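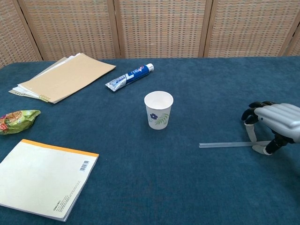 Page last changed: 26/04/2021

The big table had to be cleared before the end of the month, so I've spent the last couple of evenings on it. It stands in front of the woven screen, and for most of the winter it was where everything got put down on the way to somewhere else. Post, receipts, bits from the bathroom, whatever was in my coat pockets.

The blue cloth is staying. It's closer to a carpet than a tablecloth and it holds on to crumbs, but it stops things sliding about and the table underneath is badly marked. I bought it at the market in Pellow and carried it home on the bus, which I wouldn't do again.

The papers are the slow part. I've got them into one stack with the tan folder on top – that one is going to Igor Jasińska, who does my accounts and has asked for it twice. The loose white sheets under it still need sorting. I found a bill from Allemby for 1115 that I had already paid, and a letter about the boiler that I hadn't answered.

The toothpaste belongs in the wash bag. I'm going to Pitow for a week in May and I've been putting travel things out as I come across them. A full tube is too much for a week, but I never finish the small ones and they cost nearly as much.

Paper cups next. I bought a sleeve of the ones with the navy flower and the green leaf for my sister's lunch, and there are far more left than I expected. They're decent cups. I've started using one for pens by the phone and one for screws in the shed, and the rest can go in the picnic box.

I've also ordered two box files and a pack of 300 plastic pockets, so the papers will have somewhere to live. The screen could do with a going-over as well. Dust gets into the weave and a cloth only pushes it further in, so I've been using a dry paintbrush, one panel at a time. Two panels done so far.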